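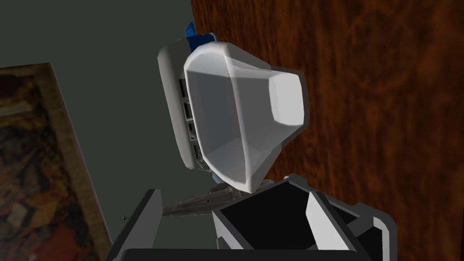
Simulated gripper, white plastic device, wood-grain surface behind.

How to find out whether a robot can tidy your worktop (before you buy it a pinny)

People keep asking me whether machines can do the chores yet. My answer is to try one chore, in simulation, where the crockery costs nothing. You will need a desktop computer, a simulator and a free evening. I use Preltero, mostly out of habit.

Step 1. Pick a dull job. "Clean the kitchen" is a career. "Pick up the small thing and put it over there" is a chore, and quite enough to be going on with. Write it as one sentence, and if the sentence has an "and then" in it, cut it in half.

Step 2. Decide what counts as done. My colleague Hedvika Machala once scored a run as a success when the cup had reached the right spot upside down and at some speed. We now insist that the object is upright, still, and let go of. Letting go is harder than it sounds.

Step 3. Furnish the room. Put in surfaces of different colours and hang something on the wall. A bare grey box flatters the robot, and your house is not a bare grey box unless you have very firm views on decorating.

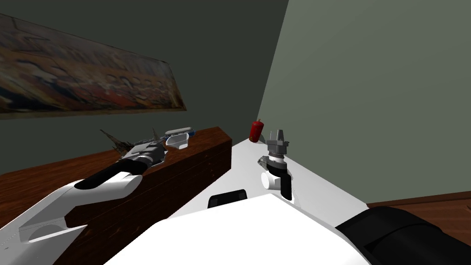

Step 4. Give each arm its own patch to begin with. Two arms sharing one patch will meet, and they are not polite about it. Once each can manage alone, let them try passing something across. Set aside more time for this than you think decent.

Step 5. Run it many times, moving the object a little at every start. I did 75 runs of my first chore and was thrilled with the opening 3. Then I shifted the start position by the width of a thumb and went to make tea.

Step 6. Watch the failures at normal speed. Sped up, everything looks brisk and capable. At the real pace you will have time to read the post while a gripper makes up its mind.

Step 7. Keep a log. Vratislav Krajčí's, for the Bomier tidy-up task, runs to 1,876 lines, and a good many of them say "nudged it". A nudge goes down as a failure, however close it came.

So, can they do the chores? A narrow one, in a room they know, with somebody nearby, quite often. The whole kitchen after Sunday lunch, no. If your chore passes most of its runs, move on to a heavier object or a shinier one, and go back to step 2.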